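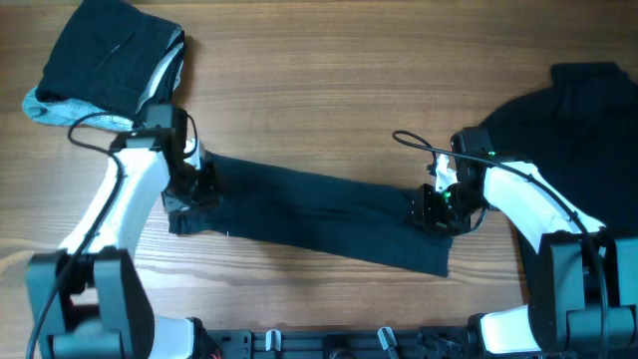
ok so a few of you asked where the Holer campaign is at, and I have been up since way too early drawing river deltas, so let's talk about Tellmont. Thread!

1/ Tellmont is the salt town at the bottom of my map. It sits on the mud flats where the Arain river gives up and goes into the sea, and it has been there longer than any of the kingdoms that claim to own it. Right now 3 different kingdoms claim to own it. The townsfolk pay taxes to whichever one sent a boat most recently.

2/ Everybody in Tellmont works salt or works for somebody who does. You rake it, you haul it, you guard it, or you cheat strangers on the price of it. There are dwarves (came down the river after the mines at Prinum flooded) and humans, plus a handful of marsh elves who will tell you they were there first. They were! They're insufferable about it.

3/ Prinum is a whole other thread. Short version: they dug into an underground lake, the lake won, and now the old mine gates are a waterfall you can see from the coast road on a clear morning. I have a dungeon in there that my players have walked past twice. TWICE. Adeel if you're reading this, there was a door behind the water.

4/ The thing I'm proudest of is the tide rule. The flats are dry for one watch of the day and under water for the rest, so every trip out of town is a race. I roll at the start of the session and don't tell the players what I got. They have to ask a local, and locals in Tellmont charge.

5/ Adeel Durrani plays our cleric and he has now spent 40 silver asking what time it is.

6/ Clothes! I got a great question from Harpreet about what people wear down there and I ended up writing two pages. Salt rakers wear black, head to toe, so the dried salt shows up and the foreman can tell who's been out on the flats and who's been napping in the boat shed. Their work shirt is dead simple, like the black one on the table in the next picture down, short sleeves and a small rounded collar, and one speck of white on it is enough to get you paid. So of course people fake it. There's an old woman by the docks who'll dust you down for a copper.
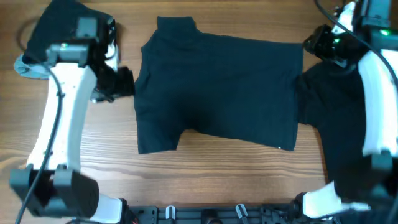
7/ The Rakers' Guild is the closest thing Tellmont has to a government, and I wanted joining it to feel like a real thing and a bit grim. You kneel on the guild table (yes, on it) and the two oldest members lay your new shirt out in front of you, and you swear on it. Mine would look a lot like that black shirt lying there on the wood grain, a little wrinkled at the edges, nothing fancy. Then they throw a handful of salt on it and you have to wear it home without brushing any off. If you brush it off you're out, and you owe them for the shirt.

8/ Guild dues are 20 silver a season. If you can't pay, you work the night pans, where the things from the river come up. I haven't decided what the things from the river are yet. Please don't tell my table that. Last session I described one as "long" and then we stopped for pizza.

9/ Religion, fast: there's a drowned saint, she has no name, her shrine is a post stuck in the mud with rope tied around it. You add a knot when you leave town and undo it when you come back. There are a lot of old knots on that post. My players went real quiet when I told them, which never happens, they usually try to loot it.

10/ Harpreet Wong is drawing me a proper map and it already looks so much better than my potato blob coastline. She put in a tiny lighthouse I never asked for, so now there's a lighthouse, and it's been dark for 30 years, and I need to figure out why before somebody goes up the stairs.

11/ Plan is to have the whole Tellmont write-up done by April, with the tide table, the guild stuff and a few people to meet. Free, obviously, it's a Word doc with coffee on it.

12/ If you've got ideas for river things, send them over. Long ones preferred.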